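Entries open for Bronness Trail Run

Monday, January 1, 2024

FOR IMMEDIATE RELEASE

BRONNESS – Entries are now open for the Bronness Trail Run, which will be held in June on a new course between the Bronness showground and the Undonberg lookout.

Runners can choose between two distances. The long course is 35 kilometres and finishes at the showground. The short course is 12 kilometres and turns back at the Mészáros Road crossing. Both start at the showground gate, with the long course leaving first.

The event is organised by Kikus Trail Events, which took over the run after last year's edition. Race director Lech Sowa said the change of course was the main piece of work since then.

"The old route had too much sealed road in the second half," Mr Sowa said. "Runners told us that on their entry forms and they told us again at the finish line. The new one stays on fire trail and single track nearly the whole way, and the road crossing at Mészáros Road is the only place where you'll meet a car."

The long course follows the creek for the first section, then climbs steadily through open forest to the lookout. From there it drops down the eastern side of Undonberg on a narrow track with loose rock in places. The last part is flat grazing land, with gates that will be held open on the day.

Runners on the long course must carry a one-litre water supply, a whistle, a space blanket and a light waterproof jacket. Gear will be checked at bib collection and may be checked again at the lookout. Runners on the short course need to carry water only.

Drink stations will be set up at Mészáros Road and at the lookout, with water and electrolyte at both and fruit at the lookout. Disposable cups will not be provided. Runners should bring a soft cup or a bottle that can be refilled.
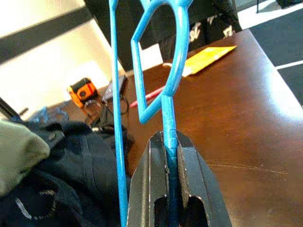 Can runners switch from the long course to the short course after they have entered?
Changes are accepted until the Wednesday before the race by emailing the entries desk, and the difference in the entry fee is refunded to the card used. Changes from the short course to the long course depend on places being available.

The long course has a cut-off at the Undonberg lookout. Anyone who reaches the lookout after the cut-off will be driven back to the showground and recorded as a non-finisher. The time will be confirmed in the runner handbook, which goes out by email in May.

"It's a fair cut-off and most people who have trained for the distance will be well inside it," Mr Sowa said. "The descent is not somewhere we want tired runners after dark, so there won't be any exceptions."

Prizes will be awarded to the first three women and the first three men on each course. Age category winners will receive a trophy. The over-40 category, which was dropped from the short course last year, has been brought back for both distances.

Entry costs $40 for the short course and $95 for the long course. The fee covers timing, drink stations and a hot meal at the finish. T-shirts are sold separately and must be ordered with the entry. No shirts will be sold on the day.

Runners must be at least 18 on race day to enter the long course. The short course is open to anyone 14 or over, and those under 18 need a parent or guardian to sign the entry form.

Bibs can be collected from the showground hall on the afternoon before the race or from 6 am on race morning. Photo ID is required. Bibs will not be handed to friends or family members, and they can't be transferred to another runner.

Parking is free at the showground and is reached from the northern entrance only. The lookout car park will be closed to the public from early morning until the last runner has passed. Spectators who want to watch part of the race should use the Mészáros Road crossing, where there is room to park on the western side. Dogs are not permitted on the course but are welcome at the showground on a lead.

If fire or flooding closes the trails, the race will move to a looped course on the flat section near the showground. Runners will be told by text message, so a current mobile number is needed on the entry form. Entry fees are not refunded if the alternative course is used.

People interested in marshalling can register through the same page as runners. Marshals receive lunch, a jacket and a free entry to the following year's race.

Entries close when all places are taken or at the end of May, whichever comes first.

Media contact:
Lech Sowa, Race Director
Kikus Trail Events, Bronness

ENDS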